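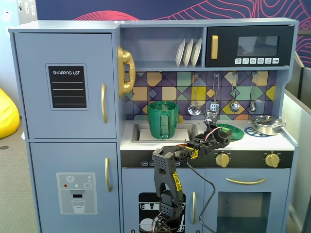 Javiera Urrutia, Flaltitz
Speaker notes, 06/12/2025
Talk: Two grippers, one arm, one toy kitchen

Slide 1. Title

Leave the kitchen picture up while people sit down. Start when the door closes.

Good afternoon. I work on end effectors at Flaltitz. The talk covers a comparison between two grippers on the same small arm, run on the same set of kitchen tasks. The comparison was done with Catalina Gallardo, who wrote the trial logger, and Horacio Fuentealba, who did the controller side. Mistakes in the slides are mine.

Questions at the end, except for units and definitions. Interrupt for those.

Slide 2. What we wanted to know

We had an arm that worked and a gripper that mostly worked. The question from Bratent, who pay for part of this, was whether a gripper with softer fingers would raise the success rate enough to justify a second supplier. That is a purchasing question. It needs a number and a list of failure types.

We did not set out to compare policies. The policy architecture is the same for both grippers, the training budget is the same, and the demonstrations were collected by the same operators. Nélida Bravo did most of the teleoperation. I did the rest, and my demonstrations are slower than hers. This shows up later.

[Next slide. Do not read the bullet list aloud.]

Slide 3. The setting

Back to the kitchen for a minute. A play kitchen is a cheap stand-in for a real one. The layout is compressed: sink at the left of the counter, burner at the right, and a short stretch between them where a plate can sit. The arm comes in from the front. It does not have to travel on a base to get from the sink to the burner, which removes one large source of error and also removes one large part of the real problem. Say this plainly. People will ask.

Point at the green cup in the sink, then the green plate, then the pot on the burner. These three objects cover most of what I have to say about fingers. The cup has ridged sides. The plate is low and round. The pot has a lid with a small knob and short handles at the sides.

Point at the faucet. From the viewpoint on the slide, the cup hides part of it. The wrist has to respect the faucet whenever the cup is picked from inside the basin, and a demonstration recorded with the cup forward does not transfer well to the cup pushed back.

Then the gold handles. Fridge doors, dishwasher, oven, microwave. All vertical except the oven, which runs across the top of the door. We used the dishwasher and the oven only. The fridge is a reach problem, and I wanted a gripper problem.

Slide 4. The two grippers

Gripper A is the stock parallel jaw that our arms ship with. Rigid fingers, flat pads, one servo. Position control with a current limit.

Gripper B is the Punetti. Same mounting pattern, same voltage, compliant fingers that wrap a little under load. It is longer than A from flange to fingertip. That difference is the source of a good deal of trouble, so mention it now and again on slide 9.

Controller: Tamiru, same build for both. Fuentealba froze the build in November and refused all requests to change it, including two of mine.

Cameras: one fixed view, one wrist view. The wrist bracket was remade for B so that the fingertips land in the same part of the image. Calibration was repeated after each swap.

If someone asks for the price of B, refer them to Bratent.

Slide 5. Tasks

Five tasks.

Cup from sink to counter.
Plate from counter to sink.
Lid off the pot, by the knob.
Oven door open.
Dishwasher door open.

The start poses were drawn from a printed sheet of positions. The sheet was the same for both grippers. The order of positions was shuffled per session by the logger, and the operator was not told the next position until the reset was done.

Success was judged by a person from the fixed camera video, with the gripper type known. We could not blind it, as the fingers are in every shot. Catalina judged everything and I rejudged a sample of 100 trials. Where we disagreed, the trial was marked as a failure. Disagreements were nearly all on the lid task, on the matter of whether a lid set down leaning on the pot counts as off. We decided it does not.

Slide 6. Volume

3182 demonstrations in the training pool, both grippers combined and split evenly. 753 evaluation trials that count.

The second figure is odd because of exclusions. We had planned a round number. A servo in the elbow started reporting position with an offset partway through, and every trial from that session was dropped for both grippers. We reran what we had time for.

[If asked: the offset was found by Fuentealba from the home pose log. The servo was replaced and the session was not repaired in software.]

Slide 7. Results by task

Walk down the table slowly. Give the direction for each row and leave the audience to read the values.

Cup: B is better. The ridges on the cup give the rigid pads of A only a few lines of contact, and the cup rotates between the pads when the arm accelerates. The compliant fingers take up the ridges. Most of the gain is here.

Plate: A is better. To pick a low plate you need to get one finger under the rim or pinch the rim from the side. A thin rigid fingertip can do either. The fingers of B bend when they touch the counter, and the bend takes the tip away from the rim. The policy learned to drag the plate toward the sink and use the edge of the basin, which is slow and counts as a success only when the plate does not drop in early.

Lid: no difference that I would defend. The knob is small. Both grippers either have it or miss it, and the miss is an arm error of a few millimeters in both cases.

Oven door: B is slightly better. The fingers hook behind the bar and tolerate being off center.

Dishwasher door: A and B are the same on success, and B is slower. The handle is vertical, the approach is low, and the extra length puts the wrist in an awkward place.

Slide 8. Failure types

Four labels: missed grasp, slip, collision, timeout.

A fails by slip, on the cup. B fails by collision, mostly with the faucet on the way into the basin and with the control strip on the way down to the handles. Timeouts are evenly spread once you remove models trained mainly on my demonstrations. Those time out more often with either gripper. The policy reproduced my pauses. For the final table we trained on Nélida's and mine in equal proportion for both grippers, so the effect cancels, but anyone collecting data should look at operator speed before looking at anything else.

Show the slip plot. The horizontal axis is wrist acceleration at the time of slip. There is a clear threshold for A. Below it, A holds the cup as well as B does. One could cap the acceleration and keep the old gripper. The cost is time per trial.

Slide 9. The length problem

The most common objection I had inside Flaltitz, from Horacio Barrientos first, was that we compared a short gripper with a long one and called it a comparison of fingers. He was right to raise it.

We printed a spacer that gave A the same flange to fingertip length as B. Then we reran the cup task and the dishwasher task with the spacer on. The A policy was retrained for this with fresh demonstrations, separate from the pool on slide 6, and these trials are not in the total.

With the spacer, A collides with the faucet at close to the rate of B. It still slips on the cup. So the collisions belong to the length, and the slips belong to the pads. I am fairly comfortable with that separation. It rests on two tasks out of five.

Weight was not matched. B is heavier by 15 grams. We looked at shoulder current at full reach and did not see enough of a change to chase it.

Slide 10. Cabling

Short slide. Skip it if the clock is bad.

The cable on these arms loops out from the links toward the cabinet side. On the picture you can see it hanging in front of the lower doors. For counter tasks this is harmless. For the door tasks it matters, as a loop that hangs near a handle can catch on it. We clipped the loop closer for the door tasks and left the counter tasks alone. Both grippers had the same clip positions.

The thin wires at the joints were inspected at the start of each session. Replace the clips when they go stiff. Do not use tape.

Slide 11. What we did not test

No liquids. No cloth. Nothing heavier than the pot. The hanging utensils on the backsplash were left on their hooks and played no part in the tasks, though they are in view of the fixed camera and their pose was kept the same between sessions. Somebody should do the ladle. A thin handle hanging free is a good test of compliant fingers, and I expect B to do well on it, without data.

Wear was not measured either. The finger material of B picked up a polish on the inner faces by the end. I cannot say if that changed friction. We swapped to a new pair before the spacer runs and the old pair is in a drawer, labeled, if anyone wants to measure it.

Slide 12. Recommendation to Bratent

Keep A as the default. Offer B for cells where the objects are mostly cups, bottles and bars. Ask Punetti for a shorter finger. If they can take the length down, rerun the cup and dishwasher tasks before anything else, as those two will show whether the collision count goes away.

A stiffer fingertip on B, with the compliant part kept further back, might recover the plate task. Punetti have been asked. No reply at the time of writing.

Slide 13. Files

The logger, the position sheet and the spacer drawing are on the shared drive. The videos are there too, by task and then by session. The dropped session is in its own folder with a note on the servo. Use it for nothing except checking your own offset detection.

Ask Catalina for the label definitions before adding trials to the set.

[Put the results table back up for questions. Microphone is on the left of the stand.]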